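The Patient Art of Lending a Robot Your Hands

16 October 2020

In Fulldale, in a building where one floor smells of new carpet and cardboard, a small company called Flarketti teaches robots to handle packages. The teaching is slow work. A person moves, the robot moves with the person, and everything is recorded. Then they begin again from the start.

I visited in September and stayed for two days. I had expected long lines of program code on big screens. What I saw the most was cardboard.
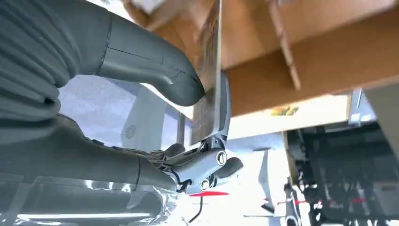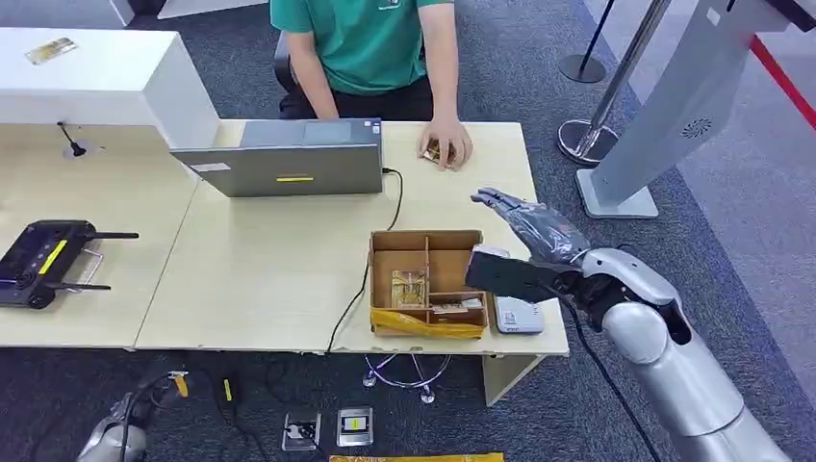
Training with packages at Flarketti. First picture: a gray robotic finger against a thin brown panel. Second picture: the robot's arm over the desk, beside the divided box.

The task that I followed has a simple name. They call it "box sort." There is a box with compartments, and there are flat packages which must go in and come out. A child of five could learn it in one minute, and the robot needs a great many lessons. On my first morning the team had already stored 678 of them.

One lesson is called an episode. It starts when the operator takes control and finishes when the item is in its place, or when the operator gives up. The episodes which fail are kept also, with a mark on them. I asked if this was a mistake, and the operator who was sitting near me was a little surprised by the question. She told me that a robot which has only seen success does not know what to do when a package slips.

There are two ways to give a lesson at Flarketti. In the older way, you take the arm of the robot with your own two hands and you guide it, like you would guide the arm of a person who learns to play tennis. The joints become soft and they follow you. In the newer way, the operator sits at some distance and controls the arm through a remote system that was made by another company, Fomoven. The fingers of the operator are followed by the fingers of the machine.

Both ways have their enemies in the building. The people who like to guide by hand say that they can feel the weight of the arm and so they make fewer sudden movements. The people who like the remote control say that a human body standing next to the robot hides half of the work from the cameras. Each group has good numbers. When I left, the discussion was still going on, and I think that it goes on today.

I was allowed to try the remote control. I must say that I was very bad. The first difficulty is depth. With your own hand you know how far the table is, without thinking. With the robot's hand you must look, and look again, and still you arrive too early or too late. The second difficulty is force. I could see the finger come to a thin package, but I could not feel it. I pushed too strongly and the package bent. My best episode lasted 103 seconds. An experienced operator does the same thing in a time that I am ashamed to write next to mine.

What surprised me is how personal the movements are. After one day I could recognize who was driving the arm without seeing the person. One operator always comes from above and waits a short moment before she closes the fingers. Another slides the item to the wall of the compartment and lifts it there. The robot will learn from both of them, and the engineers are not sure if this is good. A mix of styles can make the machine more flexible. It can also make it hesitate between two habits, so that it does neither of them well.

For this reason the company now asks each operator to record 135 episodes of a new task before anybody changes the box, the items or the light. After this the box is turned, or another one is used, and the counting starts again.

The customer for this work is Riviere, which sends small goods by mail and has many different boxes. Riviere does not want a robot that knows one box perfectly. It wants a robot that can meet a strange box and not be afraid of it, if I can use this word for a machine. The agreement speaks of 2,967 episodes for the first stage. On my last afternoon the operators were speaking more about their shoulders than about this number. To hold the arms in the air for hours is tiring, and the breaks are taken very seriously.

I asked one of them if she thinks about the work when she is at home. She said that sometimes she puts a plate in the cupboard and notices that she is doing it slowly, with the wrist straight, so that a robot could follow.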